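Who Owns the Bus?

Think about the last time you rode a bus. You probably waited at a stop, climbed the step, found a seat (the one at the very back, if you were lucky!) and looked out of the window until it was time to get off. You may never have wondered who that bus belonged to, and that's perfectly fine, because most grown-ups don't wonder about it either. But it's an interesting question, and sometimes whole towns argue about it, so let's take a little ride through it together.

A bus that belongs to everybody

In many towns, the buses are owned by the city or the county. We call this a public bus service. The money to run it comes from two places. Part of it is the fare, the coins or the card tap you pay when you get on. The rest comes from taxes, the money people and businesses pay so that the town can have things everyone shares, like libraries and parks and streetlights.

When a bus is public, the people in charge of it work for the government. If your family thinks the bus should come more often, they can write to the city council or go to a meeting and speak up.

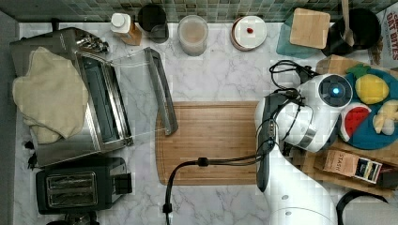 A bus that belongs to a company

Now let's go to a town called Traltbridge. It has 30 buses, and for a long, long time all of them were run by the city. Then one May, the council said it was thinking of asking a company named Zilireck to run them instead. When a government hands a job like this over to a company, or sells it, the word for that is privatization. It's a big mouthful of a word! Say it slowly: pry-vuh-tuh-ZAY-shun. Inside it you can hear the word "private," meaning something that belongs to a person or a company and not to the whole town.

A company needs to earn more money than it spends. What's left over is called profit. In Traltbridge, the city would pay Zilireck a set amount every year, and Zilireck would hire the drivers, fix the engines and wash the windows. If it did all that for less than the city paid, it could keep the difference.

Why do people disagree?

People who like the idea say that a company might find smarter ways to do things. Maybe it would buy newer buses, or plan the routes better, and the city could save money and spend it on something else, such as a swimming pool.

People who don't like the idea worry that a company might save money in ways that hurt riders. Picture the number 6 bus, which goes way out to Dimaculangan Road, where only a few people get on. It costs a lot to run and doesn't bring in many fares. Would a company want to keep it? Drivers worry too. They wonder if their pay will stay the same and if they'll still have their jobs.

Both sides can be telling the truth as they see it. In some places a company has done the job well, and in other places the city has taken the buses back. A lot depends on the contract, the long written promise that says what each side has to do.

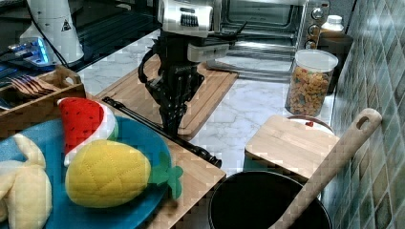 What can people do about it?

Quite a lot! Florante Abella has driven the number 2 bus in Traltbridge since before you were born, and he didn't want the buses handed over. He and the other drivers belong to a union, a group of workers who speak up together. They held a rally outside city hall on a Monday at 5 o'clock, with signs and drums and a great deal of noise, and they asked riders to come along.

Aileen Evangelista is on the city council, and she thought the plan was worth a try. She stood on the steps and explained why, and then she listened to people who disagreed with her, some of them rather loudly. The council still has to vote, and anyone in town can send in a letter before it does. Kids can too.

Words to remember

Fare: the money you pay to ride.
Contract: a written promise between two sides.
Union: a group of workers who speak up together.
Privatization: handing a public job or service over to a company.

Something to try

Next time you're at a bus stop, look for a name on the side of the bus or on the sign. It might be the name of your city, or a company, or even both. Then ask a grown-up who decides when that bus comes, and see if they know!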